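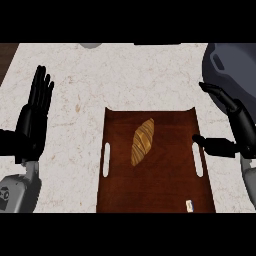

Brick stitch vs. loom for a first wide cuff?

udon_beads
I've made exactly 7 skinny bracelets and now I think I'm ready for a cuff two inches wide. This is how hobbies get you. The pattern is Flomberg, the one with the stepped diamonds, and it's charted for brick stitch. My sister says put it on a loom and be done by dinner. Can you just use a brick stitch chart on a loom, or will my diamonds come out drunk?

tabrizi49
They'll come out drunk. Brick stitch rows are offset by half a bead and loom rows aren't, so every diagonal changes. You'd have to rechart it on square grid paper.
Also, done by dinner on which day? Did she mention the warp threads? Weaving in the ends on a wide loom piece took me longer than the beading did.

Crisanto Navarro
I'll disagree with tabrizi, as is tradition. I put Flomberg on a loom in April with no recharting at all. I just shoved the offset rows over to the left and kept going. The diamonds lean a bit. People think it's on purpose and I let them.
Ends: fold them under, glue them to a strip of ultrasuede, never think about them again.

tabrizi49
"Glue them" – and there goes my evening.

Crisanto Navarro
You asked about the ends.

tabrizi49
I did not ask about the ends. I warned about the ends.

pearlandknot
Brick stitch, OP. It's slow but it holds its shape, and a cuff has to hold its shape or it's a floppy bookmark. Use size 11 cylinder beads and throw out the fat ones and the skinny ones before you start. I cull mine into a jar lid while the TV is on. Out of a bag I lose maybe a spoonful, and those go in the fringe stash, where beads go to be forgotten.

udon_beads
What thread? I have the nylon stuff that came with the kit and it frays if I look at it.

Josué Lopes
Kit thread is for tying the kit shut. Get a braided 6 lb line and a size 11 needle, plus a spare needle for when you bend the first one. Work in arm's lengths. I know it's tempting to cut six feet so you don't have to add thread, and then you spend the night picking out a knot in the middle of row 12.
How many beads does the chart say? The Matar cuff I did was over 400 a panel, and I ran out of the background color on the last panel. New tube, same color number, slightly different blue. My wife can't see it. I can see it from the driveway.

udon_beads
It says 300 of the cream for each diamond section and doesn't say how many sections. I love this pattern.

pearlandknot
Buy one more tube than you think, all from the same lot. And start in the middle of the chart and work out both ways. If your wrist turns out smaller than the designer's, you can stop early and keep it even.

Crisanto Navarro
Or use the loom.

tabrizi49
Or recharted, on the loom, with the ends woven in like a decent person.

udon_beads
Okay, going with brick stitch, mostly so I don't have to pick a side on the glue. Two rows in. One of them is wrong but I can't tell which. Is there a way to take out a single bead without undoing the row?

Josué Lopes
If it's one extra bead, break it with the pliers. Put the awl through the hole first and crack it outward so the glass doesn't cut the thread. Wear glasses. If it's the wrong color, you're undoing the row, sorry.

udon_beads
It's the wrong color.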